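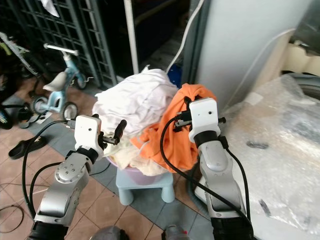 Hilix two-arm unit at the laundry basin, household site.

Mekitwood evaluation desk
February

Progress report: evaluation of the Hilix two-arm kit for domestic laundry handling

1. Purpose of this report

This report covers the second stage of the evaluation funded under the Presum home assistance grant. The first stage dealt with delivery, assembly and bench checks of the kit at our workshop. The second stage moves the kit into an occupied home and asks whether it can be recommended, at its present level of development, for the transfer of mixed laundry from a basin to a top-loading machine. No recommendation is made at this point. The findings below are those we consider settled enough to report, together with the matters still open with the supplier.

2. What is on offer

The Hilix kit is sold as a package: two arms, a gripper for each, a head camera, a camera at each wrist, the base and the control software. Toom supplies the teaching software as a separate yearly licence. The kit can be run without it, but garment handling then has to be scripted by hand, and we do not regard that as practical outside a workshop. All findings in this report assume that both parts have been bought.

Assembly instructions are clear and the parts are well labelled. The software guide is weaker. Two of its chapters still refer to an earlier menu layout, and the section on wrist camera alignment leaves out the step in which the saved settings are reloaded after a restart. We found this by trial and have passed a corrected text to Hilix.

3. Site and task

The site was chosen for its ordinary layout. The working area is a tiled floor shared with stored household goods, and the laundry stands in a basin on a low plastic stool, a short reach from the machine. We asked the household to leave the area as it is normally kept. A cleared floor would have made the results easier to collect and of less use to the grant.

The task is divided into four steps: locate the pile, grasp one item, lift it clear, and release it over the drum opening. Each step is logged separately, so that a failed lift is not recorded as a failed grasp. Opening and closing the lid are outside the present stage.

4. Grasping

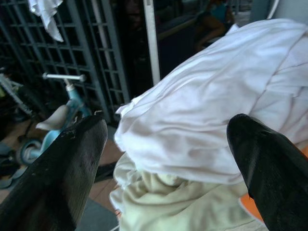
Reading time: 5 minutes

Large plain pieces are the main difficulty. Where white cloth lies over cream, the boundary between the two is faint in the wrist view, and the software tends to treat neighbouring folds as a single item. The resulting grasp is often secure but takes hold of more fabric than intended. The second piece then drags on the rim of the basin during the lift.

Strongly coloured items cause less trouble. An orange garment in the same pile is picked out reliably from the head camera, even when part of it is covered, and the remaining question is where on the garment to close the fingers. The software prefers raised folds near the middle. We would prefer a free edge when one can be reached, as this leaves less fabric hanging below the gripper.

The fingers themselves are sound. Surface scuffing has no measured effect on grip so far, but we have asked Hilix for a stated replacement interval and a price for a pair. Neither appears in the present parts list. For a household buyer the running cost of the fingers matters more than the purchase price of the gripper, and we do not think the kit should be sold without this information.

5. Reach and placement
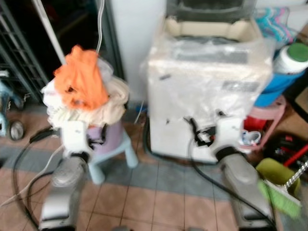
Base position has more influence on the result than any software setting tested. With the base square to the machine, the arm nearer the basin has to fold back on itself to reach the pile. With the base turned towards the basin, the far side of the drum opening comes close to the limit of the other arm. The working position is a compromise between the two, and it has to be found again each time the base is moved. The guide offers no method for this. We have written a short procedure of our own – 11 steps, most of them checks – which a trained person can follow without reference to the software screens.

Cable routing also needs attention. The wrist cables supplied are long enough for full arm movement, and the spare length can hang in loops or reach the floor. In a home with stools, handles and cords at the same height this is a snagging risk. Clips are included for the forearm but none for the lower section. We have requested two further clips per arm as standard and will fit our own until they arrive.

Handover between arms has been tested at the bench only. It is not needed for small items, but may prove the better approach for sheets and other large pieces, where a single gripper cannot keep the trailing end clear of the floor.

6. Obstacles and surroundings

The planner builds its model of the area from the head camera at the start of each run. Solid, matt objects such as stools and basins are placed correctly. Clear plastic wrapping is not. The surface of wrapped goods is reported further back than it really is, and in places is missing altogether. We have set a wider safety margin by hand wherever wrapping is present. This is acceptable for an evaluation but not for a product, as a household user cannot be expected to know that it is required.

Thin items are the second weak point. Hanging cords and broom handles are sometimes dropped from the model when the view is refreshed. Toom has confirmed that the filter responsible can be adjusted and has promised a revised setting for the next stage.

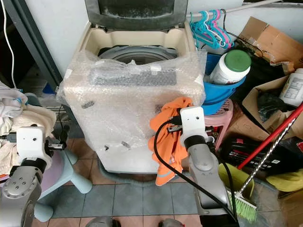
The drum opening is found consistently once the lid is fully raised. The contrast between the pale rim and the grey drum is sufficient in normal room light, and no marker is needed. We have not yet tested the same step in the evening under a single lamp, and this has been added to the plan.

7. Supplier support

Hilix answers technical questions within 2 working days, which meets the terms of the agreement. Answers on hardware are complete. Answers on the wrist camera settings tend to be referred to Toom, and Toom has on occasion referred them back. We have asked both firms to name one shared contact for the rest of the evaluation.

8. Changes to the plan

Spending is within the approved budget and no further funds are requested. The order of the remaining work has been changed. Handover trials will come before the evening light trials, so that the revised Toom filter can be in place for the latter. Work with wet laundry stays out of scope until Hilix supplies a written statement on the sealing of the wrist housing.

Open items with suppliers:
– finger replacement interval and price (Hilix)
– lower cable clips (Hilix)
– statement on wrist sealing (Hilix)
– revised filter setting for thin objects (Toom)
– handling of clear plastic surfaces in the planner (Toom)

The next report will cover the handover trials and give a first view on whether the kit is suitable for supervised use in the home.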